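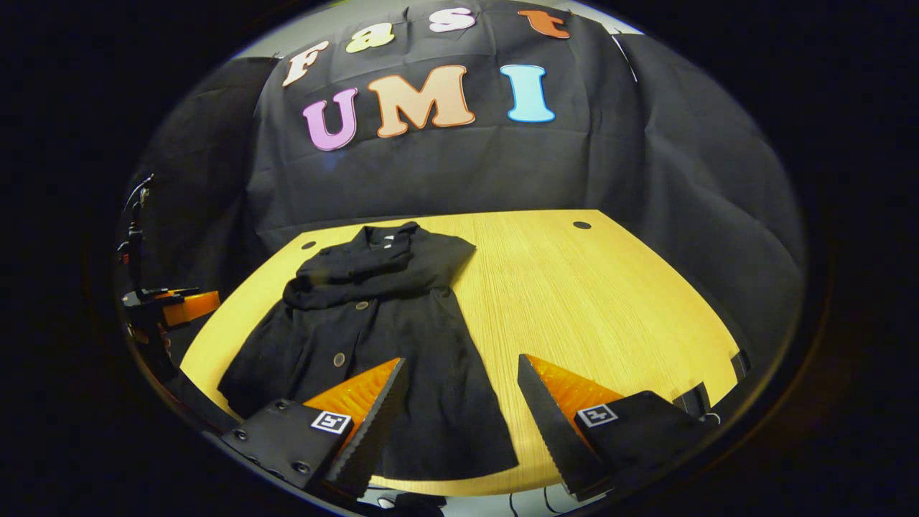
Section 5. Your First Garment Session

By now the grippers are assembled and the cables are strapped down, so this is the fun part! Everything in this section can be done by one person in an evening, on any table big enough to spread out a coat. Luana Arruda wrote the first draft of these steps in the Flumgate workshop and the rest of us have been scribbling on it ever since.

Before you start

Wipe the table and clear off loose screws. Check that both marker tags are flat and clean. A tag with a lifted corner will ruin a whole session, and it only takes a minute to stick on a new one (print sheet in Section 2).

5.1 Hang the backdrop

1. Hang plain black cloth behind the table and let it reach the tabletop.
2. Smooth out the worst creases. Soft folds are fine.
3. Add something colorful to the cloth. Big felt or foam letters work really well, and picking the words is half the fun.

Note: Murali Raju tried a shiny curtain in April. Every lamp in the room showed up in it. Stick with matte.

5.2 Lay out the garment

1. Pick something with a clear shape. A coat with a collar and a couple of big buttons is a great first choice.
2. Lay it flat, collar away from you, hem toward you.
3. Leave the collar a bit bunched if it falls that way. You want some variety between takes.

Note: black on black is hard mode. If tracking struggles, swap in a lighter garment, get a few good takes, then come back to the dark one.

5.3 Check the fingers

1. Open the jaws all the way and look for both tags in the preview.
2. Close them slowly on a fold of fabric. The ribbed fingertips should bend and wrap around it, which is very satisfying to watch.
3. Open again and make sure the fabric drops free.

Caution: keep your own fingers out from between the jaws, and keep cables clear of the near edge of the table.

5.4 Record

1. Start with the jaws open over the hem.
2. Fold at an easy, steady pace. Keep each take under 40 seconds.
3. Save, shake out the garment, lay it down again and go!

Our first evening gave us 51 takes, and Yee-man Chien still wanted to keep going. If the preview freezes partway through, unplug the camera, wait 5 seconds and plug it back in. Other camera faults are covered in Section 6.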